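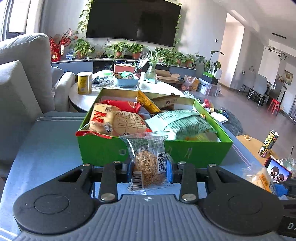
Ticket: Cumow flags good grasps as "empty close"
Opened by: Réka Pintér
Assigned to: Viktória Vincze
Opened: 3 June 2020
Status: Closed, with a change to the Whitlock guide

Hi all! I've been going round and round with this one so I'm just going to write down everything I tried, in order, wrong turns included. Sorry for the length.

What's happening

We're recording the snack packing task for Nallivex (pick up a packet, put it in the green box, repeat until you never want to see a cookie again) with the hand-held grippers. Uploads go fine. Then Cumow runs its rule check, and out of 947 grasps it marked 322 as "empty close", meaning the fingers shut and there was nothing between them. I watched a bunch of those back and there's very clearly a packet in the fingers. The biscuit with the seeds is the worst offender. You can practically read the wrapper and Cumow still says I'm holding air.

Our rules say an episode with more than two empty closes gets thrown out, so this matters a lot more than a cosmetic warning would. I was looking at losing most of my sessions.

What I tried

1. Restarted everything, re-uploaded one session. Exactly the same flags in exactly the same places. At least it's consistent.

2. Wiped the lens, thinking maybe the width tracking was getting confused by all the shiny plastic. No change at all. I do think it's a good habit though, and it's in the guide already.

3. Closed the curtain a bit to cut down the daylight. Flags went up slightly, and I couldn't see what I was doing. Opened it again.

4. Split the flags by what was being picked up. This was the first useful thing! Puffy snack bags almost never got flagged. Flat stuff and thin wrappers got flagged constantly. So the check cares how thick the thing is between the fingers, and its idea of "closed" was too generous.

5. Split them again by fingertip. I'd been lumping the flat black jaws and the blue Kenska fingers together, which in hindsight was silly. Nearly all the flags came from sessions with the blue ones.

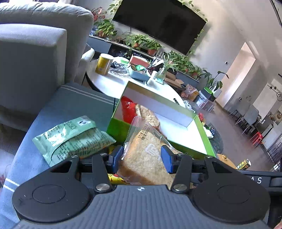 6. Measured the closed position by hand. I shut the blue fingers on nothing, read the width, opened, did it again, 29 times in a row (my thumb has opinions). The reading was steady every time, it just wasn't zero. Cumow was still using the zero saved for the black jaws. So anything thin landed under the threshold and got called empty.

Reply from Viktória Vincze

Yep, that's it. The rule check takes the zero from the gripper profile, and the profile only changes if you run the zero step. The Whitlock guide says to do that "after maintenance". Did you count swapping fingertips as maintenance?

My reply

I did not! I counted it as swapping fingertips. Maintenance to me is screws and cleaning. I bet I'm not the only one who read it that way, so could we spell it out? I've put my suggested wording further down.

I re-zeroed with the blue fingers on and recorded a short session with both grippers, same mix of packets, big red bags and small flat ones and the clear-wrapped stuff. Zero false flags. Then I applied the new zero to the old uploads and Viktória re-ran the check on her end, and the ones I'd watched back all came out as real grasps. Huge relief.

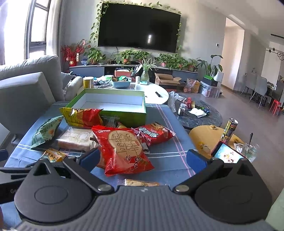

While she was in there Viktória also went through my sessions against the rest of the rules, and fair enough, she found a couple of things. The big one is lit phone screens. The privacy rule says no lit screens anywhere the camera can reach, and a phone on the side table counts, even when all that's on it is cartoon pictures. The TV being switched off is fine. I'd honestly only been checking the area right around the box, and these lenses take in most of a living room. She's going to mask the phone in the existing episodes, so nothing needs re-recording for that.

The other was hands. If two grippers are in use, a bit of the operator's hand will wander in at the side sometimes, and the rule allows that. Faces and faces in reflections are what we reject. I'd been deleting takes over a thumb, so I can stop doing that now.

Wording I'd like in the guide

– Run the zero step every time fingertips are fitted or changed, even if you're putting the same pair back on.
– Close on nothing, then close on the thinnest item in the task, and make sure Cumow shows two different widths before you record.
– Write the fingertip type in the session notes.
– Turn phone screens face down or take phones out of the room. Check the side tables as well as the work surface.

Reply from Viktória Vincze

All four are going in. I'm changing "after maintenance" to "after any change to the fingertips" and adding a warning in Cumow when the notes and the profile disagree. The warning won't be in the next release, so until then please check by hand.

My reply

Will do. You can close this one. I still have the February sessions to go back through, and I'll open a separate ticket if any of those need a new zero – I'm pretty sure they were all black jaws, but I was pretty sure about a lot of things last week.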